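Wednesday, late morning

The bed is still not made and I have started on the side table. I know that's the wrong order.
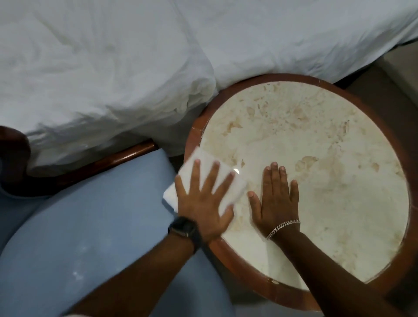
The article I read last night said to do it the other way around. Strip and shake the bed first, let whatever is in it come down, and dust after. Top to bottom, soft things before hard things. It made sense when I read it with my feet up. Then this morning I walked in with a cloth in my hand and the table was right there, and I wasn't going to stand over it waiting for permission from a cleaning column.

I don't trust those columns much anyway. This one claimed you can do a whole bedroom in 17 minutes. Whose bedroom? One with no chair in it, I suppose, and no books, and nobody having slept there. I spent that long looking for the cloth.

So, the table. I have been suspicious of this table from the day it came into the house. It was bought at Szabo, the secondhand place out past the tire shop in Cumwood, where everything is "from an estate" and the estate never has a name. The tag said marble. I asked how they knew it was marble and the man said because it's heavy. A cast iron pan is heavy. He wanted 700 for it and I laughed at him, and he came down to 500, and I went home feeling clever for the length of one evening. If a person will drop the price that fast he either needs the floor space or knows something.

I still don't know which. It's cold first thing in the morning when I put my wrist on it, and my sister-in-law says that settles it. She also says you can tell a good melon by knocking on it. I have eaten her melons. For the purposes of this diary it's marble, since that's what I paid for.

The trouble with a mottled top is that you can't tell when it's dirty. I used to think this was the best thing about it. All those tan patches, and a coffee drip just moves in and lives among them. Now I think it's a fault. I wipe and I look, and I wipe again, and the patch I'm working on is either something I spilled in March or something that happened to a rock a very long time ago. I did one blotch over on the right for a good while this morning before I gave up on it. It was stone. Or it's a stain that has won.

The only test I have found is to use my fingertips. Shut your eyes and feel for anything tacky. There was one tacky spot, the size of a dime, and I know exactly what it was, it was the honey from when I had the cough. A damp cloth took it off after some pressing.

Just water on the cloth, by the way. I had a bottle of Tostero under the sink, "for all natural surfaces," and I read the back of it with my glasses on, and down at the bottom in the smallest print it says to test on a hidden area first. What hidden area? It's a table top. The whole job of it is to be seen. I could test it underneath, but underneath isn't the part I eat toast off. The front of the bottle is so sure of itself and the back is so nervous. I put it back under the sink, where it has been for 2 years and can stay.

I do know about vinegar. Everybody's aunt says vinegar for everything and vinegar eats marble, or dulls it anyway. I believe that one, because I did it to the windowsill in the old apartment and had to look at the result until the lease was up.

The wood around the edge is a different job, and I'd say a more honest one. Dust shows on it and when you've wiped it the dust is gone. There are fine lines in the rim where the pieces of wood join, and those bother me a bit. I run a fingernail along them every time I clean, to see if they've opened up over the winter. I can't say they have. I also can't say I remember well enough what they were like before. I ought to have written it down last year, so I'm writing it down now: the one on the right, I can feel with a nail but can't get the nail into it. We'll see in May if that's still so.

Then there's the little round metal piece set into the rim. I have no idea what it's for. Szabo's man said it was "original," and I've noticed that's what people say when they don't know either. A lock for something that isn't there anymore? Decoration? It's a dull sort of gold and it stays dull whatever I do to it. I gave it a quick rub with the corner of the cloth and left it. I'm not buying a separate polish for a thing that size. There is one, of course. Grindard makes one, in a tin, and it costs more than a decent lunch, and I'd use it for nine seconds a year.

I moved nothing back onto the table right away. This is a new rule and I don't expect it to last. The idea is that I put back only what I used in the last week, and the rest has to argue its way in. Lamp, yes. Glasses case, yes. Water glass, yes, but on a coaster, which I'll have forgotten by tonight. The book I've been on page forty of since before the holidays, no. The hand cream I was given, no, it smells like a hotel. The little dish for earrings is harder. I don't wear earrings to bed. I keep batteries in it, and I can't tell which ones are dead.

I'll give the rule until the weekend. The last rule was that no clothes were to be put on the blue chair, and that one went in a day. A chair by a bed is a clothes chair. I don't care what the magazines do with theirs, with the one throw folded over the arm. Somebody took a pile of sweaters off it right before the magazine came, I would bet money on it.

Now the bed, which I've been avoiding by writing this. I'm sitting on the end of it. White bedding was also somebody's advice, a different article, and I fell for it completely. It was supposed to look calm. It looks calm for as long as it takes to walk out of the room. After one night it looks like someone has been wrestling in it, and every wrinkle shows. The old striped set hid all that. I gave the striped set away, and I think about it more than I should.

And you're supposed to let a bed air before you make it up. That's this year's wisdom. I was raised to make it before breakfast, and my mother would have taken the airing business for plain laziness with a reason attached. I suspect she'd have been right, but I'll use it today. It's airing.

Later, same day

Made it in the end, at half past one. Shook the duvet out over the side with both arms, which was satisfying, and then looked at the table.

Lint. All over it. Not much, but on the rim it shows, and I could see every bit of it with the light coming in. So the article had that part right, top to bottom and soft before hard, and I went and got the cloth out of the laundry again and did the rim a second time. I didn't do the marble over. You can't see it on the marble.

I still say 17 minutes is nonsense.

Also found, down between the bed and the table where I can only get two fingers: a bookmark, a cough drop in its paper and the back of an earring. I stand corrected about the dish, a little. I should pull the table out from the bed and leave a proper gap so I can get the broom in. But then it's too far to reach the water glass in the dark, and I know what I'm like in the dark. It stays pushed up against the bed.

The earring back went in with the batteries. I'll test those tomorrow, in the remote, if I can find the remote. Soup for supper, the one from the freezer with no label, either the lentil or the one I didn't like.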